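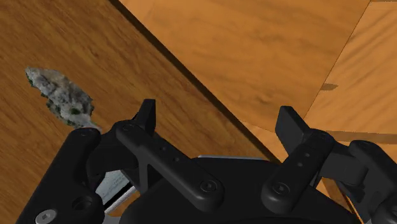 *The open gripper over the wood, in simulation.*

# About Plurach

Plurach is a small company which works on one question: can a machine do the chores of a normal home or a small workshop yet? We mean the dull ones. Clearing a table, folding a towel, putting a tool back on its hook, wiping under the things that always stand in the same place.

Our short answer today is: some of them, slowly, and with a person nearby. The longer answer is the reason this company exists, and we try to give it on this page without making it nicer than it is.

## How we began

We started as two people in a rented room above a bicycle repair shop. One of us came from machine maintenance and the other from teaching mathematics. Both of us had read many announcements about home robots, and both of us still washed our own dishes. We wanted to know what stands between the announcement and the dishes.

For the first months we only wrote down chores. We followed our own families (with permission) and noted every small job, how often it came and what made it difficult. The list ended with 1102 entries. We still use it, and we still correct it. In April we took out the entry "tidy the table" and replaced it with several smaller ones, as it was never a single job.

## What we do

Our work has two sides.

The first side is **Dustel**, our set of simulated rooms. In Dustel a robot arm can try a chore many times while we change the objects, the light and the place of the furniture. A failed grasp costs us a little electricity and no cups. Most of our days are spent here.

The second side is **Addo**, our service for small workshops. A workshop tells us which job takes too much of its time, and we tell it if a machine could take this job now, later, or not in the near future. We do not sell robots. For this reason we can say "not in the near future" quite often, and we do.

## Why a table is hard

Visitors usually expect that heavy work is the difficult part. For a machine with a fixed place and a fixed task, heavy work was solved long ago. A table at home is another matter. The things on it are different every evening, and no two of them want to be held in the same way.

A cloth has no shape of its own. A flat device with a screen must be held firmly but must not be squeezed. A bowl should be gripped at the rim, and this is fine until there is soup in it. The arm must also decide what belongs on the table at all, and this is a question on which even a family does not agree.
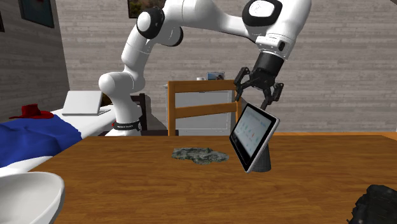 Delunik, one of the first workshops to use Addo, wrote to us that a robot which clears a bench in 30 minutes is no help to them, as their apprentice does it in five, and that they would sooner pay for a machine that only sorts screws but does it all night without a mistake.

We think this remark is fair, and it changed our plans. Before it, we measured mainly if a chore was finished. Now we also write down how long it took, how many times a person had to step in, and if the person would have preferred to do it alone. The last number is not always pleasant to read.

## What we can say today

- **Picking up one solid object from a clear surface:** good, if the object is not shiny or transparent.
- **Sorting known parts into bins:** good, and useful for workshops already now.
- **Wiping a flat surface:** acceptable. Corners are still weak.
- **Folding cloth:** possible with towels. With shirts we are not satisfied.
- **Clearing a full table after a meal:** not yet.

We update this list when our own results change. News from other laboratories we read with interest, but we do not copy it here.

## How we work

We test a chore in Dustel first, then on a real arm, and we keep the two results separate. They do not always agree, and where they differ we usually learn the most. A grasp that is perfect in simulation can fail on a real kitchen table – friction, mostly, and sometimes crumbs.

We also publish the chores we have given up for the moment. Changing a duvet cover is one. We will come back to it.

## Visits and contact

Schools and workshops may visit us in groups of up to 2 classes or teams, in the morning only. Please write to us through the contact form and tell us which chore you would most like to give away. If it is not on our list yet, we will add it.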